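Nikcombe Lunch Packing Collection
Data card, release 2
Maintained by the Dervishi Household Activities Group

Summary

The Nikcombe Lunch Packing Collection documents an ordinary household activity: placing food in a container and placing that container, with other items, in an insulated lunch bag. The collection holds 805 recordings. Of these, 721 are included in the main release and the remainder are held back for review. Each recording covers one packing task on a plain white tabletop and is accompanied by a short written note on the items used.

Questions about the contents of the collection should be directed to Tomomi Shimada, who is responsible for the item list and the written notes.

Scope

The collection concerns small, portable meals of the kind prepared for a school day or a working day. It covers food items, lidded storage containers, and soft bags. It does not cover cooking, cutting, dishwashing, or the storage of leftovers in a refrigerator. Hot drinks and open liquids were excluded at the planning stage.

Items

Items are listed under four headings in the file items.txt. The headings are as follows.

Bags. Soft insulated lunch bags with a zipper and a carry handle. Bags are recorded by color and by the type of closure. The position of the handle at the start of a task is recorded as "up" or "flat."

Containers. Food storage containers with fitted lids. The body and the lid are entered as separate items, because a number of tasks use one without the other. Lid color is recorded in plain terms, such as "pale green." Transparent parts are recorded as "clear" whatever the material.

Produce. Fruits and vegetables, both fresh and artificial. The two are given the same item name and are told apart by a second field, which may be left blank where the annotator was not certain. Users who need this distinction should not infer it from the item name alone.

Other. Napkins, utensils, and small closed packages.

Written notes

Each recording has one note of no more than 200 characters. Notes are written in everyday American English and state the items present and the intended result, for example "Put the lemon in the lunch bag" or "Close the container." Notes describe the task as assigned. They should not be read as confirmation that the task was completed. Completion is entered in a separate column, with the values "yes," "no," and "partial."

Notes prepared for the first release used the words "box," "tub," and "container" interchangeably. In the present release all three have been replaced with "container." The word "pouch" has been removed, and the affected items are now listed as bags.

Table and layout

The table is kept clear apart from the items assigned to the task. No place mat, tray, or cloth is used. Starting positions were varied between recordings, and no fixed arrangement of bag, produce, and container should be assumed. Containers may be placed lengthwise or crosswise.

Shadows on the tabletop are frequent and have not been corrected. On a pale surface they may be mistaken for marks or stains, and users preparing their own item outlines are advised to check a sample by eye.

Known limitations

The range of produce is narrow, and long or rounded shapes are more common than flat ones. Dark bags outnumber light ones. Clear plastic produces strong highlights at close range, and the boundary between a clear part and the part inside it is often difficult to place. In such cases annotators were instructed to mark the outer edge only.

Outlines are supplied for 500 recordings. The remaining recordings carry notes and item lists but no outlines.

Related material

The Odonby set uses the same item headings and may be combined with this collection without renaming. The Prirkgate set uses an earlier list in which lids are not entered separately. A conversion table is provided in the file prirkgate_map.txt.

Sample views

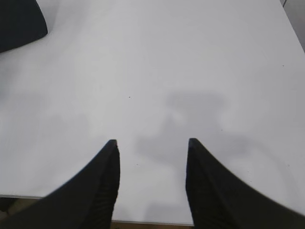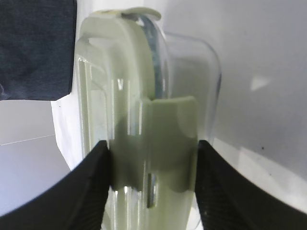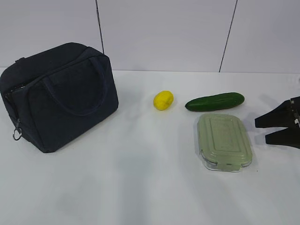

Figure 1. Views from the lunch packing collection. First: the white tabletop. Second: clear and pale green plastic at close range. Third: insulated lunch bag, lemon, cucumber, and lidded food storage container.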